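Keeping a Humanoid Running: Setup and Upkeep of the Bedroom Cell
Project report, second-year robotics option, Benirmont

1. What we took on

Our group looked after one humanoid and the bedroom it works in from February until the end of term. We did not write the software that makes it tidy up. Our job was to have the machine ready every morning, and I can say it was the best job on the list! You learn a robot very quickly when you are the one crawling behind it with a torch.

2. Start-up routine

The checklist we inherited from the Skolitz group had 49 steps, and several of them said the same thing twice. We got it down to 38 without dropping a single safety check. The order matters. Emergency stop first, then the cables, then joint power, then the hands. We had the hands near the top to begin with and kept having to redo them, as the zero position of the fingers shifts a little when the shoulders power up.

Our favourite part is the arm check. The arm goes out level over the head of the bed and holds there while one of us watches the elbow and wrist for droop and another reads off the joint values. A basket sits on the bed with an orange round object in it, so the first reach of the day has a target.
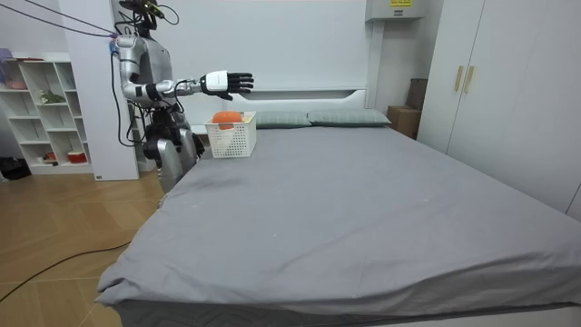

McKinnon wondered whether a long hold with the arm straight out was asking too much of the shoulder, and suggested bending the elbow more and checking the joint temperature before and after. We tried both. The bent hold was easier on the motor but hid the wrist droop we were looking for, so we kept the straight one and made it shorter. The temperature reading stayed in as well (a really good tip).

3. Cables

Cables gave us more trouble than everything else put together. In week 2 a connector near the shoulder worked itself loose and the arm stopped halfway through a reach. We found it by wiggling each plug in turn with the log open on a laptop, and when the right one made the trace jump we all cheered. The fix was a new clip and more slack at the shoulder. We also began noting where every floor cable runs, so the next group can put it all back after cleaning.

4. Fingers and wrist

The finger joints get a wipe and a look for fluff after each session. Bedding sheds far more than we expected! The wrist screws are marked with paint pen, and a broken line means a screw has turned. We found one that way in the fourth week.

5. Results

By the end we had logged 508 arm checks in the Brurent notebook. Start-up was quicker, and the loose connector did not come back. Still to do: a proper stand for the spare hand, and a label on each end of the long cables.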